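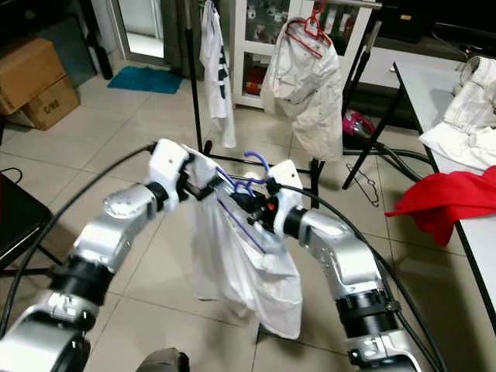

Print this article | E-mail this article
Reading time: 6 minutes
Filed under: Household Work, Clothing Storage

3.2 Hanging light garments

The second task concerned the placing of thin tops on plastic hangers before they were moved to a free-standing rack. Light fabric was treated apart from shirting and outerwear, which hold their shape at the shoulder and need little correction once the hanger is in. A thin garment gives no such support. It slides along the bar, gathers on one side, and may look level at the neckline while the hem is well off.

Figure 1 shows a white garment on a purple hanger, held at the shoulder and close to the hook. The bar can be seen through the cloth. We found this useful in coding, as the angle of the bar could be read without lifting the fabric. The body of the garment hangs in crumpled folds and the hem ends just above the floor tiles. A white shirt with black printed graphics and a white jacket on a red hanger are on the rack behind.

Figure 1. Thin white garment on a purple plastic hanger, with garment rack behind.

Trials took place in the Magbanua room, on a tiled floor, and the full set came to 842 hangings. Each was coded on 2 measures: shoulder seating (whether both shoulder seams lay over the ends of the bar) and hem level. Hem level was read from the lowest point on each side — creases in the cloth were ignored unless they changed that point. Garments were not ironed between trials. The Friday session in May was coded twice, by separate coders, and differences were settled by going back to the written rule.

The coding sheet follows Pakunen with one change. Pakunen treats a garment as hung when the hook is over the rail. We treat it as hung when the hook is over the rail and the hands have left the cloth, as many thin tops shift at release. A top that slipped off one shoulder after release was coded as hung but unseated, and was kept in the set.

Hanger color was recorded but not used in the analysis. Hanger width was used, and is taken up in Section 3.4 together with the results for knitwear.

Print | E-mail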